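Parnville Council By-election – Your Questions

Updated 7/5/23

Why is there a by-election?

One of the Wilia Ward seats is vacant after a resignation in January. The other wards aren't voting this time.

Who can vote?

Anyone enrolled in Wilia Ward when the roll closed. There's 2,092 names on it. If you moved out of the ward after that you still vote here, just this once.

I'm on the roll but my address is wrong. Can I still vote?

Yes. Tell the person at the desk and they'll give you a form. Two minutes.

Where do I go?

Wolliter Hall, main doors. Ramp on the car park side. The Eze Street library is early voting only – closed for voting on the day itself.

Can I vote by post?

Yes, if you apply in time. Applications by email or at the council counter, not by phone. Sign the back of the envelope or it wont be counted.
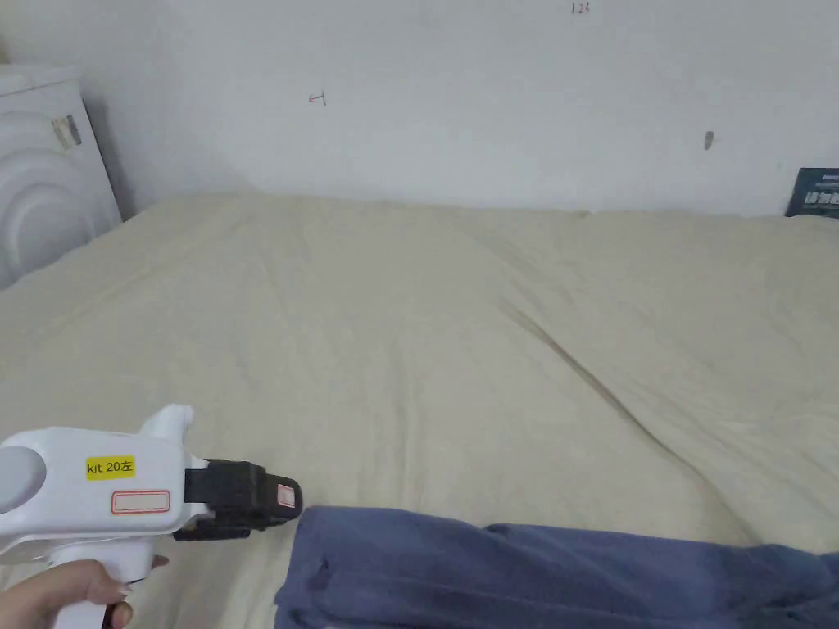

Envelopes go in the box at the counter too, any time before the polls close. Please don't leave them at the library desk.

How many candidates?

Four. Two are endorsed by parties, two are independents. The order on the ballot was drawn by lot.

Do I have to number every box?

Yes, one to four. A tick or a cross on its own is informal.

What can candidates put up near the hall?

Signs up to 600 mm wide, none on the fence or the doors. Handing out flyers is fine on the footpath. Complaints to the returning officer please, not the front counter.

What if I don't vote?

You'll get a letter. You have 28 days to reply with a reason.

When do we get a result?

First count that night, posted on the hall door and on this page. Postal votes take longer. If its close, a candidate has 24 hours to ask for a recount once the final figures are up.

Does the new councillor serve a full term?

No – only whats left of this one. Then the whole council is up again.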